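How to oil a maple board used for play blocks

Posted by Dexter Villanueva, 16/12/2001
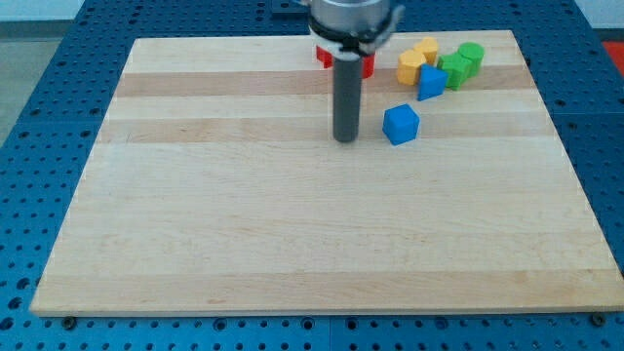 Maple board on the perforated table, with the coloured blocks still on it.

A plain maple board makes a good flat surface for building with blocks, but bare wood picks up finger marks and dries out over the winter. A coat of oil twice a year is enough. We do ours in August and again before Christmas.

You will need:
Food-safe oil, 100 ml
Fine sandpaper
Two cotton cloths
A bowl of warm water with a drop of washing-up liquid

1. Take all the blocks off and put them in a box with a lid. Dust from sanding gets into the notches of the cross-shaped ones and is a nuisance to brush out.

2. Wipe the board with a damp cloth, then dry it straight away. Do both faces. If only one side gets wet the board can cup.

3. Leave it on edge overnight.

4. Sand lightly along the grain. Where the strips differ in colour, carry on across the joins with the same pressure. The darker strips are not dirt and will not sand out. Go gently over any knots.

5. Wipe off the dust with a dry cloth. A table with holes in the top is handy for this job, as a lot of the dust drops through, but put newspaper on the floor first.

6. Pour on a little oil and rub it in along the length of the board. Wait 4 hours, wipe off what has not soaked in, turn the board over and do the other face.

7. Stand it somewhere airy for two days before the blocks go back.

Painted blocks should not be oiled. Wipe them with the soapy water, well wrung out, and dry them with a towel. Check the corners of prisms and the rims of cylinders for chips while you are at it.

Xiaoyan Xia wrote to ask about beeswax. It works, but it leaves the top slippery and tall blocks slide when knocked.

Lay used cloths flat outdoors to dry before binning them.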